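Speaker notes: planning the handheld gripper purchase
Arnisia site planning session, talk slot 4 p.m.
Speaker: Tomos Wynne

Slide 1 - Scope
Covers handheld units, spares and charging. Arms are on a separate budget line and Amado Calimlim takes those questions after the break.
State the ceiling early: $4,000 for consumables through April. Hardware comes out of the Plunon allocation.

Slide 2 - What wears
Finger pads go first. Ribbed faces lose texture at the tip, then grip on smooth objects drops off. Rubber strips on the housing last longer but are not stocked by Rizvi as single parts, only in sets.
Markers are cheap. Reprint them when the white border scuffs, and budget for the mounting plate, not the print.
Order pads in lots of 200. The unit price at 138 is the same as at 50, so a smaller lot saves nothing.

Slide 3 - Units per site
Plan in pairs. Two grippers in use in one room, plus a spare pair in the case. Furnished rooms need no fixed mounts, so leave stands out of the quote. Check window light and lamps on the site visit, and put any blinds under site costs.

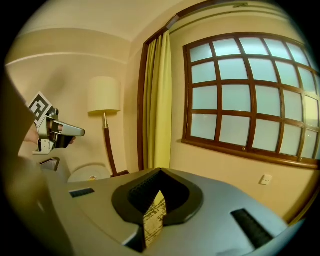
Slide 4 - Quotes
Nostach quotes body and pads together. Rizvi splits them. Compare on a 12-month total with pad replacement included, otherwise Rizvi looks cheaper than it is.
Ask both for lead time in writing. Last round slipped four weeks and the sites had paid for rooms they could not use.

Slide 5 - Decisions needed
Pad lot size. One supplier or two. Who holds the spare cases between sites - currently Plunon, with no sign-out sheet.
Leave this slide up during questions.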